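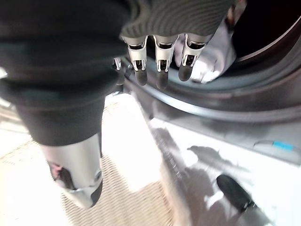 濃い灰色のリブ編みとドラム式洗濯機の投入口。

トップ > 特集 > 繊維と手入れ > 編地の寸法変化

編地はどこで縮むのか　横編みニットの洗濯と寸法変化を追う

洗濯後のセーターが小さくなったとき、多くの人は「縮んだ」の一語で済ませる。繊維の側から見ると、この一語には性質の異なる現象が少なくとも三つ含まれている。緩和収縮、膨潤収縮、フェルト収縮である。原因が違えば対策も違い、元に戻るかどうかも違う。

緩和収縮は、製造工程で編地に加えられた張力が抜けることで起こる。編機の巻き取り、仕上げの幅出し、アイロンによるセットのいずれもが、編目を本来の安定形状から引き離す。編地は水を含むと糸同士の摩擦が変化し、ループが曲げエネルギーの小さい形へ移ろうとする。丈が詰まって幅が広がる、あるいはその逆になるのはこのためで、素材が綿でも羊毛でも合成繊維でも、程度の差はあれ発生する。

膨潤収縮は、繊維が水を吸って太くなることに由来する。糸の直径が増すと、同じ長さの糸で形成できるループの大きさが制限される。乾燥すれば直径は戻るが、ループの位置は摩擦のため完全には戻らない。綿とレーヨンで顕著に現れる。

フェルト収縮は羊毛など獣毛に固有のものである。表面のスケールが方向性のある摩擦を生み、機械力を受けるたびに繊維が根元の方向へ移動して絡み合う。前の二つと異なり、実用上は不可逆と考えてよい。

リブ編みという条件

ドレロヴハム（Drerovham）で横編みの試作工場クモフ（Cumov）を率いるムットゥ・チョウダリ氏は、寸法の相談で持ち込まれる製品にはリブ組織が目立つと話す。

リブ編みは表目と裏目のウェールを交互に並べた組織で、表目の列と裏目の列が互いに重なるように幅方向へ収まる。平編みに比べて横方向の伸びが大きく、回復もよい。編地の端が丸まりにくいため、袖口や裾、襟に使われる。細かい畝を身頃全体に配した製品では、この伸縮性がそのまま着用時のフィット感になる。

問題は、横方向の自由度が大きい組織ほど「元の寸法」の定義が曖昧になる点にある。平置きしたリブ編みの身幅は、置き方ひとつで変わる。手で軽くならした場合と、持ち上げて落とした場合とでは、同じ製品でも測定値が一致しない。チョウダリ氏の工場では、測定の前に編地を平滑な台の上で静置し、張力をかけずに畝を自然に閉じさせてから測る手順を定めている。

「洗濯前の数字が信用できなければ、洗濯後の数字にも意味がありません。収縮率の議論の多くは、測定の議論です」

一インチ間の目数だけで編地を管理する工場もあるが、チョウダリ氏はループ長を優先する。目数は緩和の状態によって動くのに対し、一つのループに使われた糸の長さは編んだ時点でほぼ決まる。ループ長が安定していれば、完全に緩和した後の寸法は比較的よく予測できるという。

度詰めの編地は変形しにくいが、風合いは硬くなり重量も増す。度甘の編地は柔らかく軽いかわりに、糸が動く余地が残る。設計者はこの間のどこかに点を打つことになる。製品表示からループ長を知る手段は消費者にはない。

ドラムの中の機械力

洗濯による寸法変化を決める要因として、温度、時間、洗剤、機械力の四つがよく挙げられる。このうち家庭で意識されにくいのが機械力である。

横型のドラムでは、衣類は回転する槽の壁に沿って持ち上げられ、ある高さで落下する。叩き洗いと呼ばれる動作で、水量が少なくても汚れを落とせる。衝撃の大きさは、槽の直径、回転数、水位、投入量で決まる。投入量が少なければ落下距離は長く、多すぎれば衣類は落ちずに擦れ合う。羊毛にとっては、どちらも都合がよくない。

ニット向けのコースは、多くの場合、水位を上げ、回転を遅くし、停止時間を長くとる。水位が高いと衣類は水に支えられ、落下の衝撃が緩む。停止時間が長ければ、同じ運転時間でも繊維が動く機会は減る。表示上は同じ「30分」のコースでも、正味の攪拌時間が大きく異なることがあるのはこのためである。

繊維試験所キルイ（Kirui）のマーリット・シェルブレード氏は、同一ロットから切り出したリブ編みの試験片111枚を用い、攪拌条件だけを変えた比較を行った。水温と洗剤濃度は揃え、乾燥はすべて平干しとした。洗濯を5回繰り返した後の寸法を見ると、防縮加工を施した羊毛では変化の大半が初回に集中していた。未加工の羊毛では、回を追うごとに収縮が積み上がった。

初回に集中する変化は緩和収縮の特徴を示す。編地が一度安定形状に達すれば、以後の動きは小さい。積み上がる変化はフェルト収縮を示唆する。シェルブレード氏は、消費者から届いた一着を見て両者を見分けるのは容易ではないと断ったうえで、編目が読み取れるかどうかを最初の手がかりに挙げた。ループの輪郭が残り、畝を指で開けるなら緩和収縮の可能性が高い。表面が毛羽に覆われ、目の境界が消えているならフェルト化が進んでいる。

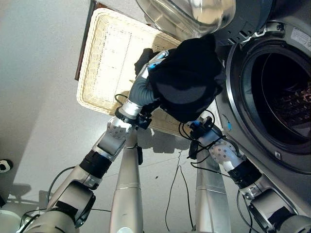 黒の衣類。濃色の生地は毛羽の付着が目につきやすい。

毛羽と色

濃色のニットでは、寸法とは別に外観の変化が問題になる。摩擦で表面に出た毛羽は光を散乱させ、染料が落ちていなくても色が白けて見える。黒や濃い灰色で「色が抜けた」と判断された製品のうち、実際には毛羽立ちが主因であるものは少なくない。

裏返して洗うという助言には、この点で根拠がある。槽の壁や他の衣類と擦れるのは外側に出た面であり、裏面を外に向ければ、着用時に見える面の摩擦は減る。洗濯ネットも同じ方向に働くが、大きすぎるネットでは中で衣類が動き、小さすぎるネットでは折り目の部分に摩擦が集中する。畳んだ一着がちょうど収まる大きさが目安になる。

濃色品に付く白い綿毛は、多くが他の衣類に由来する。タオルなどのパイル地と同浴にしないことが第一で、投入口のゴムパッキンの溝に残った繊維くずも、次の洗濯で再付着の原因になりうる。溝は湿った布で拭き取れば足りる。

すすぎの水量が不足すると、離脱した毛羽が再び生地に沈着する。濃色だけをまとめて洗う場合も、詰め込みは避けるべきである。

脱水、乾燥、そして重さ

洗濯中の扱いが適切でも、脱水後に寸法を崩す例は多い。水を含んだ編地は自重で伸びる。肩で吊れば丈が伸び、肩先に荷重が集中する。リブ編みは横に伸びた分だけ縦が詰まり、縦に伸びれば横が詰まるため、吊り干しの結果は「丈が長く、身幅が狭い」という形で現れる。

取り出すときに袖口や裾をつかんで引き抜くと、絡んだ衣類の重さがその一点にかかる。全体を下からすくって出すのが望ましい。

脱水は短めでよいと一般に言われるが、過度に短くすれば残留水分が増え、干している間の荷重が大きくなる。シェルブレード氏は平干しを前提に、衣類を軽く畳んでネットに入れたまま脱水する方法を推奨する。遠心力で押し付けられる間は編地がほとんど動かず、フェルト化への寄与は攪拌に比べて小さいという。

回転乾燥は、熱と落下の衝撃を同時に与える。綿のリブ編みでは緩和をほぼ完了させる手段になり、製造側がこれを仕上げに利用することもある。未加工の羊毛では避けるほかない。

記録を残すという方法

業務用クリーニングの分野では、受け入れ時の寸法を記録する試みもある。ヒスゲート（Hisgate）が運用する預かり品の台帳には、ニット製品1,567着分の着丈、身幅、袖丈が、処理の前後で並べて記載されている。測定者を固定し、静置の手順も統一した。

台帳を閲覧したチョウダリ氏が注目したのは、袖丈のばらつきであった。身頃と袖で度目を変えている製品では、同じ処理を受けても収縮の割合が揃わない。身頃は表示どおりに収まり、袖だけが短くなる。着用者は袖の変化に敏感で、苦情はここから始まる。

「身頃の収縮率だけを試験して出荷した製品は、袖については何も保証していないのと同じです」とチョウダリ氏は言う。クモフでは10月の試作分から、袖と身頃を別々に切り出して試験する方式に切り替えた。リブの袖口は測定対象から外し、付け根からの長さを記録している。袖口の伸びは着用の癖に左右されるため、別の様式を用意する予定である。

関連記事
・羊毛の防縮加工　塩素処理と樹脂被覆の比較
・ループ長の測り方　解編法の手順と誤差
・ドラム式洗濯機の水位制御を読む
・平干し台の通気と乾燥むら
・毛玉試験の等級判定はなぜ割れるのか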